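Desk week, part two (the chair)

OK quick one, it's Sunday and I have maybe an hour before I need to be out the door. Laundry going, coffee going cold. I said I'd write up the desk corner and then didn't, so now you get it in bits.

Where we were: old desk gone. Good riddance. It was a Zirnport, the deep one with the drawers, and I had been hitting my knee on the left drawer since forever. Sold it to a guy two streets over who wanted it for his garage. Didn't haggle, carried it off with his brother, done in ten minutes. I had spent longer writing the ad.

So now the white one. Plain top, one leg each side, no drawers at all, and a curve taken out of the front edge where you sit. I thought the curve was a gimmick. It's kind of great? You end up closer to whatever you're working on and my elbows have somewhere to go. Paid 278 for it, which was more than I wanted and less than the one Régis kept sending me links to. (Régis Marty, my cousin, big opinions on furniture, owns a couch and a lamp.) His pick was the Atetia in oak at 556. Literally double. It's a nice desk. I am not a 556 desk person.

Then the chair. I did not want to buy a chair as well. I wanted the money to stop leaving. But the old kitchen chair I'd been using was killing my back by three in the afternoon, and Raphaël Royer from my old job had been going on about these training room chairs, the kind they stack up in seminar places. Black, armrests, casters, and the seat tips up so they nest together. You only ever see them in rows of forty. Turns out you can just buy one.

What sold me is the seat thing. Tip it up and the chair gets a lot thinner, so you can park it nearly anywhere. In a room that is also where the washing machine lives, this matters!!

Measured first, for once in my life. The gap between the wall and where I wanted the chair to park was 52 inches and I wrote it on my hand and then washed my hand. Measured again.

Anyway. Chair and desk, seat up, seat down, in and out: 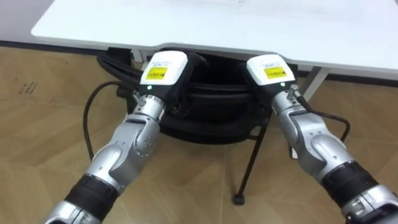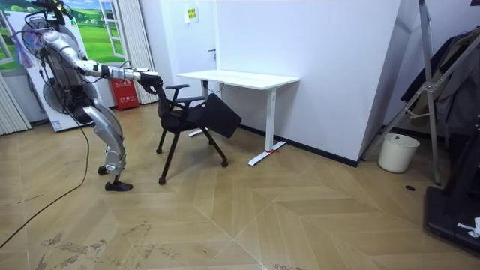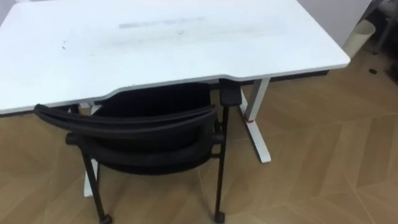
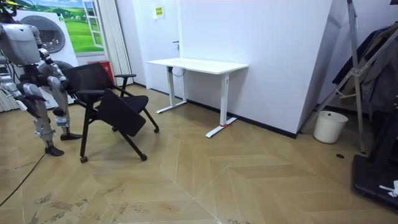

So the big question was where the chair lives when no one's in it. I went back and forth on this more than a grown adult should.

Option one, seat down, pushed straight in. Looks the tidiest. Looks like a catalog, really. The problem is the armrests. They come up to right under the desktop and that's as far as it goes, the chair just stops there, so a good bit of it is still sticking out into the room. Fine if you have a big room. I walk past that spot with a laundry basket several times a day and I have hips.

Option two, seat up, parked at an angle by the left end of the desk. Better. Looks a bit like you left in a hurry, but I do always leave in a hurry so, accurate. You can get by it with the basket. You can vacuum under it too, or around it anyway.

Option three was folding the seat up and wheeling it all the way over to the curtain. Tried it for a day. Hated it. Every time I wanted to sit down for two minutes to answer one email I had to go fetch the thing like a shopping cart.

Going with two. For now. Ask me again in June.

A few things I'd tell you if you're looking at one of these:

The seat doesn't lock when it's up. It just sort of stays. Mine has dropped once, on my thumb, while I was being clever and steering the chair with one hand with a mug in the other. Hold it by the top of the backrest and it's fine.

Casters are small. On my floor they roll great, almost too great. On the rug in the bedroom they were useless, dug in right away. If you have carpet I would try before buying.

The padding is OK. Not amazing. Two hours good, three hours fine, after that I get up, and I should be getting up anyway.

Color - I worried black next to a white desk would look like an office. It does look like an office. I've made peace with it. The poster helps, the one with the window painted on it and the green hills. I put that up when I moved in because that wall is the gloomy one, and everybody who comes over says something about it. My aunt thinks it's tacky. She's right and it's staying.

Desk notes, since a couple of you asked. The top marks. Not badly, but it's white, so you see every scuff, gray smudgy ones mostly. I've tried dish soap, then the Mamo cleaner in the spray bottle, then one of those melamine sponges very very gently. The sponge did the most. I've stopped caring about the rest. If you want a desk that looks new for more than a week get a wood one, I guess, or be a neater person than me.

It doesn't wobble, which was my big fear with one leg each side. I leaned on it pretty hard. I even sat on it (don't).

Still to do:
- something on the desk, at least a lamp. I have been looking at the Devel one with the long arm but it's silly money
- the red box still has no home, it keeps ending up on the floor behind the chair
- hem the curtain?? it's a tiny bit long, I think it's long, Régis says it's meant to be like that
- felt pads for under the desk feet before I scratch the floor

Total for the corner is still under 1,000 and I would like it to stay that way so please stop sending me monitor arms. I mean it. You know who you are.

Next time is probably the shelf over the washing machine, if I ever find the stud in that wall. I've drilled two holes so far and found nothing but dust both times. Poster's covering one of them.

Ok the machine's beeping, gotta go hang stuff up. Will fix typos tonigth.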